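About Us: How We Work at Storneo

February, by Sreekumar Warrier

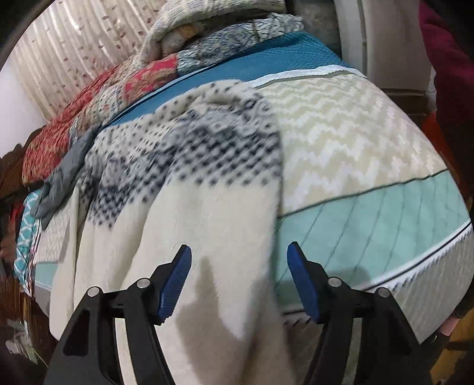

We write the house rules for robots that will someday make beds, fold blankets and put the laundry away. Storneo is a small company, 20 people in one long office in Prustside, and we love this stuff far more than is probably normal. Ask anyone at lunch about the right way to let go of a quilt and you'll be there until two.

Most of our work is with soft things. A mug has one shape. A fleece throw has thousands, and it picks a new one every time you touch it! So we collect demonstrations in real bedrooms, by hand, with handheld grippers, and then we check every one of them against our written practice, which we call the Kirkberg Rules (after the street where we had our first office, a very cold one).

The current edition has 59 rules. Some are dull and matter a lot, like how to label a session. Others we argued over for months. These four come up nearly every day:

Ask before each room. A signed form at the front door doesn't cover the bedroom, and people can change their minds halfway through.

Leave the bedding as the household keeps it. If there are five layers in a heap, we work with five layers in a heap. Tidying up first teaches a robot about homes that don't exist.

Grip by the hem or a fold where there is one, and keep off loose knits, fringe and anything hand-stitched unless the owner says go ahead.

Keep the failures. A dropped corner gets its own label and stays in the set.

Last year we reviewed 446 sessions this way, along with our friends at Backlund, who do the second reading and are wonderfully picky. When they and we disagree, the session goes on the big screen on Tuesday morning and we talk it out (bring coffee). Quite a few rules started in that room, including the one about stopping when a pet jumps on the bed.

The rules are free to use. Several schools have borrowed them and sent back changes, and we've taken most of those changes in. If you try them and one doesn't make sense in your setting, please write to us. We really do want to hear it.

Comments

dmarsh_ot: We use the hem rule with our students now. Does it apply to fitted sheets? The elastic gives us trouble.

Sreekumar Warrier: Fitted sheets get a rule of their own in the next edition. I can send you the draft!

Pilar V.: Glad to see "ask before each room" written down. Wish my cable company had it.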